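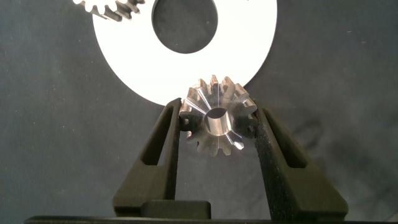 Wildlife-friendly yard tips: what's worth the bother

Most advice on helping wildlife at home comes from people selling something. I've tried a good deal of it, and I'd skip half.

Bug hotels. The Trosport one in my yard had 4 floors and a little roof. Spiders moved in, which is fine, but the bees went to the bare dirt by the fence. Leave a patch unmulched and save your money.

Window stickers. One hawk shape in the middle of a big pane does very little. Dots set two inches apart over the outside of the glass work better – ugly, yes.

Ultrasonic deer repellers. The Guretti box says it covers 300 square yards. My hostas were eaten to the ground in September with it blinking right beside them. Use a fence.

Bird feeders. Scrub them every two weeks with one part bleach to nine parts water, rinse well and let them dry. A dirty feeder is worse than none.

Leaf piles. Free, and toads like them. Check for animals before you move one.

Posted November 6, 2018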